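Packing Small Appliances for Storage and Travel
Student project report, Lultcombe design course
Mirko Fabbri
October 28, 2018

1. Subject of the work

My project is about a small daily job: to put a hair dryer in its pouch so that the cord does not suffer and the pouch can be closed. I chose it after my stay in the Onamine residence, where every shelf had a dryer with its cord wound tightly around the handle. My neighbour Ansari told me this is how cords break near the plug, and I wanted to find a better habit.

2. Method

I compared 4 ways of folding the cord. Each way was repeated 60 times on a table, always starting with the pouch lying flat and the dryer beside it. I wrote down the time and whether the drawstring could be pulled closed. The dryer I used at home for the first trials weighs 610 grams with its cord – quite heavy for a soft pouch.

3. Results

The loose coil was the best. It is made with wide turns, laid beside the handle, and goes into the pouch after the body of the dryer. The tight winding was a little quicker, but the plug came out at the opening and I had to start again many times. Folding the cord in a zigzag gave a neat shape only when I held it with the other hand. The last way, cord first and dryer on top, I do not recommend.

4. The room

A table with a rounded edge was useful, as the fabric does not catch on it. The ceiling is high and white, with long fluorescent lights, and I found the light good enough for black things, which are otherwise difficult to see well.

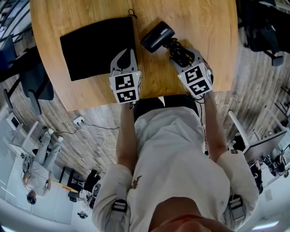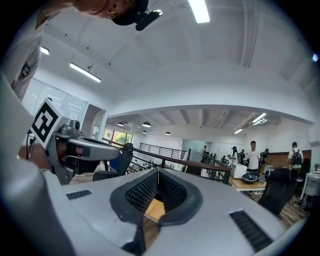
Figures 1 and 2. The black pouch and the ZIPRO hair dryer on the table (first figure); the ceiling and its lights (second figure).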